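Stekstead Housing Cooperative
Building Standards Working Group
Minutes of the meeting held 13 Feb 2019, Orport Room, second floor

Present: Dehua Feng (chair), Rongrong Tan, Suqin Mao, Sihan Bai (minutes)
Apologies: Zihan Zeng (written comments received on item 5)

Meeting opened at 6:35 p.m.

1. Minutes of the previous meeting

Approved with one correction. Under item 3, "supply valve" should read "balancing valve."

2. Matters arising

2.1 The replacement roof hatch for Block C has been delivered. Installation is pending a dry day.

2.2 R. Tan has written to the Twal office about the overcharge on the January lift inspection. No answer yet. Carried forward.

2.3 The noise complaint from the ground floor of Block A was traced to a loose bracket on the riser. Closed.

3. Kitchen ventilation survey

S. Mao presented the results. Extract rates were measured at the hood in 55 apartments, with the window closed and the fan at its highest setting. Of these, 23 were below the minimum rate in the cooperative's standard. Most of the low readings are on the two upper floors of Block B, where the duct runs are longest and include two elbows before the shaft.

Filters were removed and the measurement repeated in the apartments with low readings. The rate rose in most of them, but only a few reached the minimum. Dirty filters therefore explain part of the shortfall. The remainder is attributed to the ducts or the shaft fan.

D. Feng asked whether the shaft fan in Block B had been rebalanced after the motor was changed. S. Mao had found no record of it in the maintenance log. The contractor is to be asked for the commissioning sheet.

Agreed: no fans to be replaced in individual apartments until the shaft fan has been checked.

Action: S. Mao to obtain the commissioning sheet. R. Tan to send residents the filter cleaning notice again, with the part number in larger type.

4. Hot water return temperature, Block C

Return temperature remains low on the north riser in the early morning. Two balancing valves were adjusted at the end of January. The south riser is within range. S. Bai noted that the logger on the north riser is fixed to the pipe over the old insulation and may be reading low. It should be moved before any further adjustment is made.

Action: S. Bai to move the logger and circulate one week of readings.

5. Wall and floor finishes for kitchen renovations

5.1 The current standard permits any glazed ceramic tile behind the sink and stove. It says nothing about bond pattern, grout color or grout width. Three renovations approved last year used three different grouts, and the maintenance store cannot match two of them.

5.2 The draft revision proposes white tile in a staggered brick bond with grey grout for all cooperative-funded work. Residents paying for their own work may choose another finish but must leave a box of spare tile in the apartment. Joint width to be uniform within each apartment.

5.3 R. Tan preferred white grout for small kitchens on the courtyard side, which get little daylight. D. Feng replied that white grout had discolored near the stove in Block A within a year. Grey was retained in the draft.
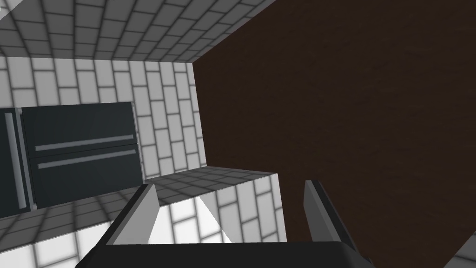 Zihan Zeng wrote that grey grout is acceptable but that the draft should name one product and one shade, as the word "grey" alone will bring the store back to the same problem in two years. The comments also asked for an epoxy grout within one tile course of the sink, and for the sealant joint at the countertop to be listed as a maintenance item and left out of the tiling contract.

5.4 The group accepted the point on shade. Epoxy grout was not agreed. S. Mao considered it difficult to remove when a single tile has to be replaced, and asked for a price before the matter is taken further. The sealant joint will be moved to the maintenance schedule.

5.5 Budget. The Stornport supplier holds its quoted price until the end of March. The allowance for finishes stays at 3000 per kitchen, including labor. Delivery is charged at 165 per order regardless of quantity, so orders should be combined where possible.

Action: D. Feng to revise the draft. S. Mao to obtain a price for epoxy grout.

6. Any other business

6.1 The key to the Block B meter cupboard is missing from the board. Whoever has it is asked to return it to the office.

6.2 R. Tan will be away for the first half of March. S. Bai will take resident correspondence during that time.

7. Next meeting

Second week of March, same room. Papers to S. Bai five days before.

Meeting closed at 8:10 p.m.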